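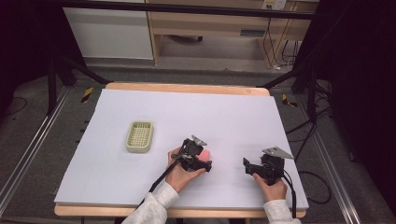

**From:** Marion Farquharson
**To:** Allovby Film Society list
**Subject:** Re: [allovby-film] July programme and the Nagano print

Dear all,

Thank you, Attila, for setting it all out so clearly, and sorry I've taken the best part of a week to answer. My sister was staying and we did very little except walk the dog and watch old musicals (four in three evenings, which even I will admit is pushing it!).

On 6th May Attila Szalai wrote:

> Hello everyone,
>
> I have heard back from Mundorent about the July slot. They can let us have "Pluteo" for a single evening, in the subtitled version, but the long cut only. It runs to 276 minutes. They would want the usual share of the door with a minimum, and an answer by the end of the month.
>
> The other choice is "The Nagano Letters", which is a much easier length and which Laimutė saw at a festival and liked. It is cheaper too. My worry is that half of us may have seen it on television.
>
> Could people please say which they prefer? I would also like to know if anybody minds an early start.
>
> Attila

Well, I'm for "Pluteo", long cut and all. I know how it sounds. I saw the short version years ago in a very cold cinema with a friend who slept through the wedding, and I came out feeling I'd been handed every other chapter of a very good book. People drift in and out of it and you never learn what became of the brother, or why the mother won't go into the orchard. Skye tells me that all of that is in the long one, and that the brother has practically a whole hour to himself. I'd sit on a harder chair than ours for that.

About the chairs, though. If we do go ahead I think we must have a proper interval, long enough for a hot meal and a wander outside, and not one of our usual dashes for the tea urn. There's a natural break after the harvest supper, when the screen goes dark and the singing carries on for a bit. If we began at four we could stop there, eat, and still have people home at a decent hour, even those going back over the hill. Lợi has very kindly said he'd do a big pot of something again, and those of you who came to the Christmas showing will remember his noodles. He'd need to know numbers a week ahead, so perhaps we could ask people to book for once.

As for money, we have £3897 in the account, so we could stand one thin evening without anyone lying awake over it. I make it roughly 20 more tickets than we sold for the last subtitled film before we'd cover the minimum, and I do think a long film brings out people who wouldn't stir for an ordinary one. My late husband drove halfway across the county for a silent picture that went on all day, and he couldn't abide silent pictures.

Laimutė, I don't want you to think I'm being sniffy about "The Nagano Letters". I missed it on television and would gladly see it on a big screen, particularly the railway scenes you described to us. Could it go in the autumn instead, when the evenings draw in and we want something shorter? Attila, would you mind asking Mundorent whether they'd hold it for us, and whether we'd get a slightly kinder price for taking the two together? They did that for us once before, when Skye was doing the bookings, but it may have been her charm.

Two small things while I'm here. Somebody left a green umbrella with a duck's head handle under the back row and it's now in my porch. And the speaker on the left is still buzzing in quiet passages. "Pluteo" is very nearly all quiet passages, so could Lợi have a look at it before July?

Replies to the list please, so that Attila isn't collecting them from all directions.

With love to everyone,

Marion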